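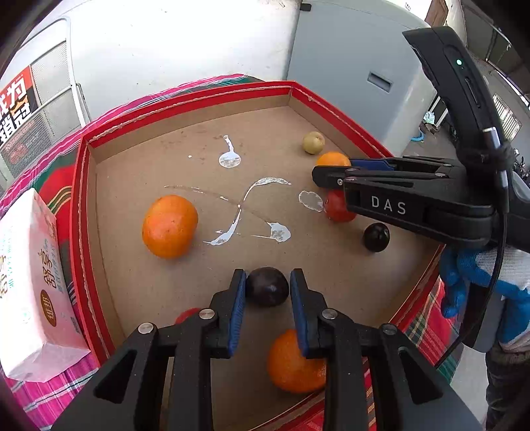 Leokadia Bielecka wants oranges kept off the bottom whenever there's soft stuff in with them, and she'd like that on the sheet before October. Fine by me, it's on!

**Fruit check, Jandside kitchen, 26th July**

- [x] Oranges: skins firm, nothing squashy
- [ ] Tray floor: white marks on the cardboard, so I'm not passing it. New tray please (Kubiak do them, order code 3001)
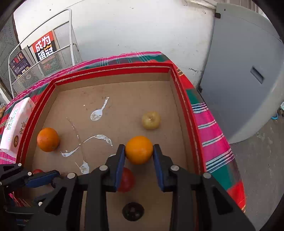 - [x] Tomatoes: turn them over as well, I always forget and the underneath goes first
- [x] Plums: lovely, I'd eat them all
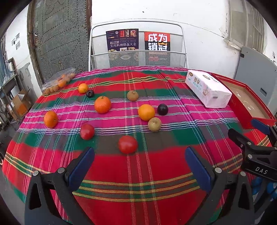 - [ ] Tablecloth: wants a hot wash before anyone eats off it, tartan hides everything
- [x] Lidded fruit: leave it shut until it's wanted, up to 29 hours out of the fridge and no more (Urszula's rule, I'd say less)

Recheck Tuesday, me or Yurani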